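4.2 Small Tables and the Problem of the Rim

Side tables turned out to be the least glamorous part of the household diaries and the part participants complained about most. Of the 200 dusting entries we coded from the Simeck apartments, 30 concerned a table too small to hold anything except a lamp and a grievance. Large dining tables were wiped in long, confident strokes and forgotten. Small round ones got more attention per square inch than any other surface in the home, including the ones people eat from.

We attribute much of this to the rim. A table whose top is all one material asks only that the cloth go back and forth. A table with a wooden border around a stone inset asks the cleaner to decide, several times a minute, which of the two she is cleaning. Diarists dealt with the boundary in one of two ways. The first group treated the top as a single field and swept straight across it, which is quick and leaves a fine line of dust where the wood meets the stone. The second group did the inset first and then went around the border with a folded edge of the cloth (Figure 6). Members of the second group wrote longer entries and had firmer opinions about the first.

Mottled stone complicates matters further. Crumbs and coffee rings hide well in a beige and brown pattern, and several diarists reported rubbing patiently at a mark that had been part of the table since before it was a table. Gloss helps a little, as a smear will show up when the light catches it, but only from certain angles, and bending down to find the angle was described by one participant as "more exercise than I was promised."

Cloths were less varied than we had expected. The Imance and Gkikas buildings both stock a shared supply closet, and residents took whatever was on top. What differed was the folding. Some cleaners folded the cloth into a neat pad and turned it to a fresh side as they worked; others bunched it and hoped. Our coding scheme, revised in August after two of us failed to agree on what a pad was, records both under "folded or gathered" – a category we defend mainly on grounds of exhaustion.

Floors around the table were rarely mentioned, although the dust presumably went somewhere. We return to rugs in Section 4.3.

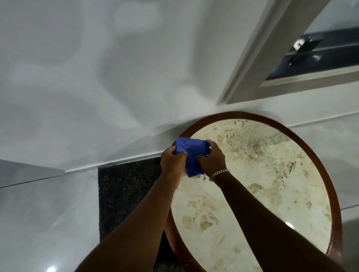 Figure 6. Two-handed grip on a blue cloth at the wooden rim of a round side table with a mottled stone inset.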